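Dreldale Cleaning Cloth, Red

Item: Dreldale general-purpose cloth
Color: Red (also sold in blue, green and yellow)
Sold in: packs of 5, cartons of 100
Availability: In stock at Drondmont, ships next working day

The Dreldale is a plain, washable cloth for wiping counters, sinks, tile, glass and painted surfaces. It is a mid-weight cloth, soft on both sides, and it can be used dry for dusting or damp with any mild cleaner. Most of our customers are small cafes, schools and office cleaning crews who want one cloth in several colors so that the ones used in restrooms stay out of the kitchen.

Red is the color most often set aside for restrooms and toilet areas. There is no rule that says you must use it that way, and if your building already has its own system you should keep to it.
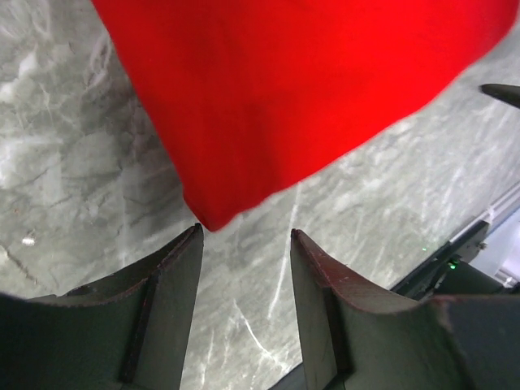 What it is good for

Everyday wiping of hard surfaces. Polished stone and sealed countertops can be wiped with the cloth damp and then finished with a second, dry one. It picks up dust and crumbs without a spray. For grease you will need a little dish soap or the Unar concentrate, diluted as shown on the bottle.

It is not made for scrubbing. Burnt-on food, limescale and dried paint need a pad or a scraper first. Do not use it on hot stove tops, oven racks or anything else that could melt or scorch the fibers.

Before first use

Wash new red cloths once by themselves. The dye is fast after that, but the first wash can release some loose color and a little lint. If you plan to wipe white grout, unsealed stone or pale wood, wash twice and test on a spot that does not show.

Washing and drying

Machine wash at up to 60 degrees Celsius with ordinary detergent. Leave out fabric softener – it coats the fibers and the cloth will push water around instead of taking it up. Bleach will fade the red to a patchy pink and shorten the life of the cloth. Tumble dry on low or hang on a line. Do not iron.

Wash cloths with other cloths only. Cotton towels shed lint that is hard to get out again. Cloths from restrooms should go in their own load.

How to fold

Fold the cloth in half and then in half again. This gives you eight clean faces to work with. Turn to a new face when the one you are using is dirty, then unfold and refold for the rest. Rinse or swap the cloth once all the faces are used.

How long it lasts

With normal washing, expect nearly a year from a cloth that is used a few times a week. In a busy kitchen it will be less. Replace it when the edges fray, when it stops taking up water, or when it still smells after a hot wash. Old ones are fine for bike chains and garage work. 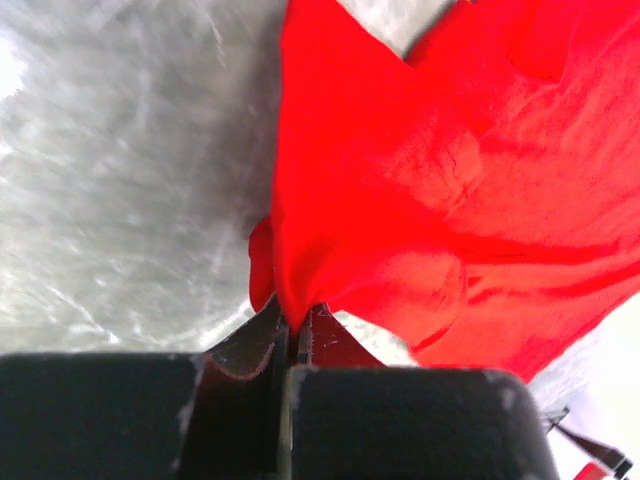
CUSTOMER NOTES

"We switched the whole building over in January. The colors are easy to tell apart, even in the bottom of a cart, and the new staff got used to them quickly. I would like a larger size for windows." – I-hsuan Au

"Good cloth for the price. The first wash did turn the water pink, so follow the instructions. No trouble after that. I buy red and green and keep them on separate hooks." – Chae-won Kong

ORDERING

Packs and cartons hold a single color. We do not make up mixed cartons, but you can order packs in any combination. Trade accounts are priced by the carton, and the discount shows at checkout once you have signed in.

Orders placed before noon leave the Drondmont warehouse the next working day. Unopened packs can be returned within 60 days. We cannot take back cloths that have been washed or used.

The yellow cloth is on back order and is due on 18th April. Red, blue and green are not affected.

RELATED ITEMS

Unar all-surface concentrate
Bang scrub pad, medium
Bang wall hooks, pack of 5
Dreldale mesh laundry bag, large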